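Can Machines Do the Chores Yet? Slippers and Shoes

Gullari keeps a page for each household chore we have looked at, with a picture and a short note on how far machines have come. Dishes and laundry have their own pages. Shoes and slippers are covered on this one. The notes are by Revathi Varghese and Senthil Annamalai.

Our short answer for footwear is partly. A machine can pick up a slipper from a clear floor. Putting a pair side by side, toes the same way, in a home full of chair legs and cables is still slow work. 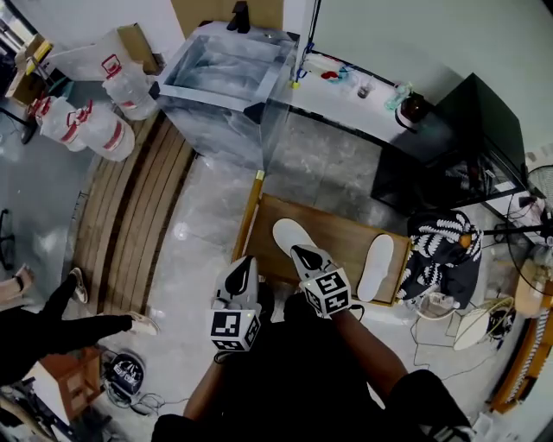 Page last changed: February

Two white slippers on a wooden board, with a gripper held in each hand. The right one is over the slipper at the upper left. The other slipper lies on the right half of the board, toe pointing up. White is a hard color on a glossy pale floor, and the brown board helps.

Slippers are harder than they look. The upper gives when it is squeezed, so a grip that holds at the toe may slide at the heel. Narayanan Varghese went through 200 tries by the Lobo arm and found that most misses came at the second slipper — the first one was down, but the arm set its partner too close and pushed it out of line.

Sneakers are rated separately. Laces catch, and the soles are heavy for their size. We give slippers 4 out of 5 for picking up and sneakers a good deal less. Neither gets a passing mark for pairing.

Shop floors are ahead of homes on this. The Clolbridge shoe store has fixed shelves and boxes of one size, and sorting there is close to routine.

Corrections go to Senthil Annamalai at the Gullari desk.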